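Home Projects Reports People Contact
Search this site Go

Closures and Seating in Small Pantry Jars: Project Report
Group 6: Femke Leemans, Máté Dobos, Unnur Dalsgaard
Supervisor: Steinar Snorradóttir
Oct 22, 2024
Shares 6 Comments 0

1. Purpose

The project looked at how a loose glass lid sits on a straight-sided glass jar, and how much the fit depends on the ring between them. The jars are sold by Brulura for dry goods such as rice and tea. The maker's sheet lists the lid as "self-centering". Our task was to check this over repeated closings and to write a handling procedure for the household storage course.

2. Materials

The jar is clear glass with a cylindrical body. A light wooden ring goes around the mouth, and the lid is a round piece of clear glass. We bought six jars from one batch and labeled the storage box for each, leaving the glass unmarked. Fill material was long-grain rice, 950 g per jar, weighed on a Cimov kitchen scale. The jars were stored in the test room overnight before use.

All closings were done over a white rectangular board laid on a wooden table. We first worked on the bare wood, but chips and dust were hard to find on it at cleanup. The board was wiped before each series. It also makes the lower edge of the glass easier to see from the operator's position.

3. Procedure

Each series started with an empty jar. The operator placed the jar on the board and pressed the ring down by hand at four points. The lid was then brought in at an angle, lowered onto the ring, and released. No twisting was allowed after release. A second person checked the seat with a feeler strip and entered the result as "flat" or "raised". A raised lid was lifted off completely before the next attempt – sliding it across the ring was counted as an error.

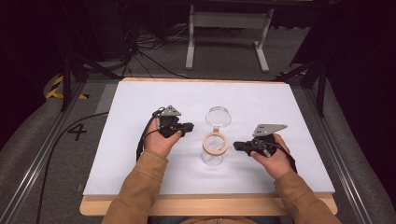 Figure 1. Jar on the white board, lid tilted behind the wooden ring. Hand-held grippers to the left and right.

The same sequence was repeated with filled jars. Rice grains on the ring had to be brushed away before closing, and the brush was added to the materials list after the first series. Máté Dobos operated in the empty series and Femke Leemans in the filled series.

4. Results

We recorded 319 closings. Of these, 72 were entered as raised on the first attempt. Most raised entries came from the filled series, and the log notes grains under the lid in many of them. Raised lids in the empty series were mostly linked to a ring that had shifted upward on one side. Pressing the ring down again corrected this in every logged case.

The term "self-centering" is only partly supported. The lid found its position when the ring was level and clean. It did not correct for a ring that was out of level.

5. Limits

Only one batch was tested. The operators changed between the empty and filled series, so the two sets should not be compared too closely. Humidity was not logged, and the wood may respond to it. Unnur Kirkegaard has offered us the use of a Sorkex humidity logger for the next round, planned for November.

6. Handling procedure, draft 2

Press the ring level. Brush the ring and the rim. Lower the lid from one side and release it. Check for a gap at eye level – if there is one, lift the lid off and start over.

Previous report Next report Back to list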